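Julterora – Build Gallery

Posted Oct 17, 2022

Welcome, and thank you for stopping by the gallery page for Julterora, the two-armed desk robot that has been taking shape in our spare room and at the shared workshop over in Drastville since March. I've been promising a proper page for ages, and a few of you have written (so kindly!) to ask whether the thing is still alive. It is, and it's getting better at its one job, though slowly, and with a lot of coffee on my side.

For anyone new: the aim is a pair of small arms that can tidy a messy desk. I wanted them to square up a stack of paper, carry it over to a clear spot and set it down without the whole lot sliding off onto the rug. That sounds like nothing at all until you try to write it down as a set of motions, and then you find out how much your own hands have been doing for you all these years. The hard part has always been loose paper. A bound bundle is easy, a box is easier still, and a mug is fine so long as the grip pads are clean. Loose sheets bend and fan out and slip past each other, and the arm has no idea which page it's really holding.

The budget so far stands at 593 dollars, with 84 of that going on grip pads alone – I tried so many kinds of rubber that the folks at the Drastville workshop started leaving me their scraps in a shoebox. The shoulder brackets are on their third version, the wiring is on its second, and the control program, which I named Zostemby after a town in a story I used to tell the kids, has been rewritten more often than I'd like to admit. The wrist joints follow the Higuchi plans that get passed around the workshop, with thicker walls, and they have held up beautifully.

Most of what the arms know about paper comes from people doing the work by hand first. I go through each handling run slowly and note where the fingers spread, which palm is doing the pushing and when the grip changes, and then I try to give Zostemby something close to it. There are 69 runs sorted and labeled now, and I would love to reach 3000 before I call the paper part finished (don't hold your breath!). Next on the bench is a softer left gripper with a wider spread, plus a small flat paddle for the right side.

If you're building something like it, please do write and tell me what you're using for pads. I answer everything, only not always fast. 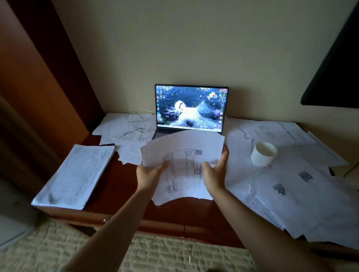 Reading time: 3 minutes

Handling a thick stack of printed forms, left hand spread low across the sheets and right palm pressed in from the side. Look how the edges curl and fan out – it's exactly the sort of stack I want Julterora to manage one day, and on a desk with a white cup standing on the papers, too!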